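Arnell (book catalogue)

Arnell is an online catalogue of fiction in series, in which the works of each author are listed in reading order and in order of publication. It covers printed books, e-books and audiobooks in English. The catalogue holds entries for over 2,000 authors and is maintained by Clalau, a small publisher of reference works for libraries.

Structure

Each author has one main entry, divided into series, stand-alone novels, short fiction and collections. Within a series, volumes carry two numbers: the place in the story and the place in the order of issue. Where the two differ, as with a prequel written late, the entry opens in order of issue and the reader may switch. Novellas placed between two full volumes are given a decimal number, such as 1.5.
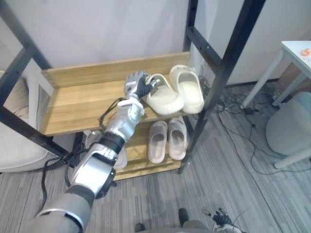 Subject headings are assigned under the Figueroa scheme, a flat list of 200 terms covering setting, period and theme. A title may carry up to five terms. Headings describe what a story contains and take no account of where a shop would shelve it, so that a detective novel with a mechanical investigator is found under both "crime" and "robots". The second of these terms is applied broadly. It takes in the many-fingered robot hand reaching for a white slide sandal on a shoe rack as readily as the thinking machines of space fiction. Terms are reviewed each June. 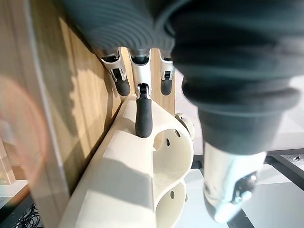

Fingers of a robotic hand above a cream-white curved object.

Editions

A new edition is recorded separately only if the text has changed or the title is different. Changes of cover, price or binding are ignored. Omnibus volumes are listed at the foot of the series, with the numbers of the volumes they contain. Pen names have their own entries, linked to the main one where the connection has been made public.

Access

Searching is free. Libraries may take the full data as a file through Dukia, an exchange service that limits each request to 30 entries. Corrections sent by readers are checked against a copy of the book before the entry is altered.

See also: Bibliography; Reading order; Pen name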